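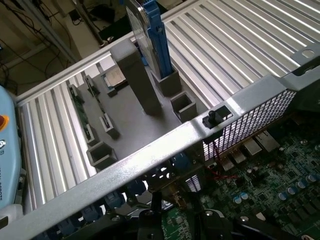 *Hard drive in its blue caddy, standing in one of the tray sockets.*

2018-07-23

Massing model for the Hiltow waterfront application, planning desk notes.

Read through the revised Zalleck submission this morning. The tower is down to 137 feet at the parapet, but the stair and elevator housing is drawn separately and isn't in that number. The ordinance counts it if it covers more than a tenth of the roof. Measured it off sheet 6 and it does. Height on our model needs to go up before anyone prints it.

Units are 238, same as the December filing. Parking is 995 spaces on the cover sheet. The garage plans add up to fewer, and I can't find the rest unless they are counting the street spaces on Stojanovska Avenue. Sent a question to the applicant's engineer. No reply yet.

Shadow runs:
- winter noon: reaches the far side of the Stesora boat ramp
- spring, 3 pm: clears the ramp, touches the footbridge
- summer: nothing past the bulkhead

These all use the old height, so redo them with the stair housing in. Keep the old set too, the board may want both side by side.

Base map still has the demolished bank on Block 6 - delete it. The flood line is from the previous survey as well and sits too far toward the river at the north end.

To do: rerun shadows, ask the clerk which traffic study goes in the hearing packet, fix the scale bar on the street-level views.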